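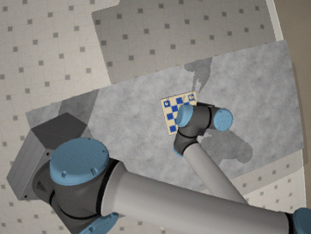

Widska Family Support has opened sign-ups for its fall run of Kitchen Table Evenings, the free talks it began offering in May for parents, grandparents, foster families and anyone else who finds themselves caring for a worried or withdrawn young person. The first round filled up so quickly at the Naltthorpe center that a second location has been added in Kaimal, and we could not be happier about it! Each evening starts with a short talk from one of our counselors and then moves into small groups, where a checkered board goes out on the table, much like the little blue-and-cream one here, so that people have something to look at and fiddle with while they find their words. It's surprising how much easier it can be to talk about a hard week over a slow game of checkers.

The fall topics are anxiety at school, grief in the family, and how to bring up self-harm with a teenager without scaring either of you. That last one was asked for again and again on the comment cards from the spring, and our counselors have put a great deal of care into it. It will be given in both towns, and there will be a counselor free afterward for anyone who would like a quiet word.

Evenings are open to adults only, though child care for ages 2 to 10 is offered in Naltthorpe if you let us know when you register. Groups are kept to 12 people. There is no charge, and you are welcome to come to one evening or to all of them. Tea, coffee and something sweet will be waiting, as always.

Registration closes 9/15/25. You can sign up at the front desk in either town, or call the Widska office and leave a message if the line is busy.

Recent news
Trakamport support line adds evening hours
23 new mentors finish their training
Naltthorpe center: parking changes for the fall
Notes from our May open house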